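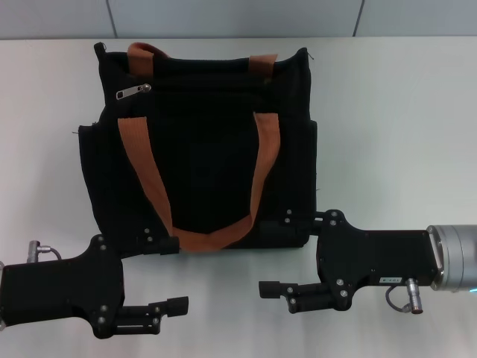 The two-armed robot at the Wevum workshop has a new job this November, and it's bags. I went by to see how the build is coming along, figuring I'd stay half an hour, and walked out well after dark with solder on my sleeve and way too many notes.

If you missed my earlier item, Handuser is the pair of arms that Chinyere Aliyu and Sixten Nordin have been putting together in the back half of the shared shop. Chinyere does the code and most of the worrying. Sixten does the metal. They got the arms secondhand last spring, spent the summer on mounts and cables, and have been feeding the thing household chores ever since (towels first, then a very long stretch of lunch boxes that I think everybody was glad to see the end of).

Now it's a black zippered tote with orange-brown handles, and I have to say I didn't expect a tote to be such a pain! The goal sounds easy enough. One gripper at each bottom corner, hold the bag steady, then let go with one side and take the zipper pull without the whole thing folding over. Chinyere wants the robot to do that start to finish with no one touching the keyboard. By the time I left, it had managed the holding part plenty of times and the zipper part exactly twice, and one of those she wouldn't let me write down as a success.

The trouble is mostly the color. Black fingers on black fabric, and the camera has a hard time telling where the bag stops and the gripper starts. You'd think they'd go get a yellow bag, and I said so, and Sixten gave me a look. Chinyere's answer was that people own black bags, so the robot had better learn on one. She's been using the screws on the finger brackets as landmarks instead, since they're silver and show up fine, and she says that alone fixed most of the bad grabs.

Then there are the handles. The back one likes to stand up by itself and the front one flops down over the front panel, and if that front strap hangs low enough it gets between the finger and the bag. I watched one run where the right side pinched webbing, lifted, and dragged the tote sideways across the table like a dog with a leash. Everybody laughed except Chinyere, who was already typing.

I asked what this has cost so far, because people always write in and ask me. The table and the wall panels were already there. The newest fingertip pads, the screws and a replacement cable came to 338 dollars, split between the two of them, and the shop's small-projects fund is chipping in another 400 for the next round. Sixten wants to spend that on softer pads. Chinyere wants a second camera. I'm staying out of it, although if you see me at the shop I do have an opinion.

The part I liked best was in the tool room. Abimbola Adeyemi has been restoring a drill press from 1969 in there, and he's the one who bored the holes for the new finger brackets on it. It's a heavy old green thing and it runs beautifully, and he was a lot more interested in telling me about the bearings than about any robot. I got the full tour. (Abimbola, I promise the drill press gets its own item, please stop texting me.)

Danjuma Briggs is lining up the next batch of things for the arms to practice on. So far he's got a lunch bag with a flap, a drawstring pouch and a backpack he describes as "mean." He'd love more. If you've got a bag you don't need, any size, clean, with a zipper that still works, leave it in the bin by the Wevum front door with a note saying it's for Handuser. No hard suitcases, please, they've got no place to put them.

There's also an open evening coming up, doors at 7:30 p.m., and the plan is to run the tote live. They can fit 30 people in the back half with the arms switched on, and they'll be strict on that number, so put your name on the sheet by the sink if you want in. Somtochukwu Amadi will be running the sign-ups and is bringing food. Kids are fine if they stay behind the tape.

Chinyere says there's a fair chance it'll drop the bag in front of everybody. I'm going anyway, and I've told Sixten I'll bring the good extension cord back when I come, so he can quit asking about that too.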